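The Pale Top Comes Back

Tracey Nuttall
2023-10-12

For most of the past decade the default worktop in a small workroom was white. It photographed well, it matched everything, and it showed every pencil mark, coffee ring and scuff within a week of installation. Buyers are now moving to pale wood grain, usually set against a gray floor or a gray second surface, and the reasons are mostly practical.

The first is contrast. A plain white top reflects so much light that small dark parts sitting on it are hard to judge by eye. The pupil closes down for the background and the detail in the object is lost. A beige top with a faint figure returns less light and gives the eye something to focus on. At Drornimmont, a shared workroom in Berstead, the white tops came out in March and were replaced with a pale grain across 24 benches. Users had been asking for dimmer lamps. After the change the lamps were left at their old setting and the requests stopped.

The second reason is wear. Scratches on a solid color read as lines. On a printed or natural grain, a scratch that runs with the figure is very hard to find from a standing position, and one that runs across it is still less obvious than it would be on white. This does nothing for the actual hardness of the surface. Two tops with the same finish will scratch at the same rate whatever their color. 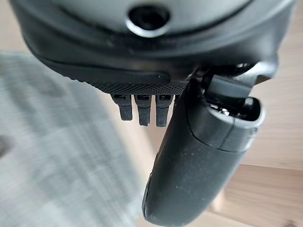
Pale wood grain with a pinkish cast, right, next to gray.

Undertone causes more trouble than any other part of the specification. Pale grains divide into yellow, neutral and pink, and the names in sample books are little help. The Rowbotham range lists 11 pale finishes, and when I laid the chips in a row under a cool lamp, the ones sold as natural covered all three groups. Pinkish beige sits comfortably beside a mid gray with no blue in it. Put it beside a blue gray and the pink becomes much stronger – strong enough that people assume the wrong top has been delivered.

Samples should be checked at full working distance and under the lamps that will be used. A chip held in the hand is too small to show repeat. On a printed grain the pattern comes around again at a fixed interval, and on a long bench the eye will find it. Urkwood quotes a repeat of 132 centimeters on its bench grade, long enough to go unnoticed on a single desk and short enough to matter on a run of three. Offsetting the sheets before cutting solves this at the cost of some waste.

Sheen is the remaining choice. A satin finish scatters lamp light and still wipes clean with a damp cloth. Gloss gives a hard reflection of anything held over it. Dead matte avoids reflections altogether but holds finger grease, and on a pale top the grease darkens the grain in patches near the front edge.

Drornimmont paid 3,966 dollars for its replacement tops, cut and edged, with the old frames kept. The edging was specified in the same grain. A gray edge was considered and would have cost the same, but it made each bench look thicker than it was.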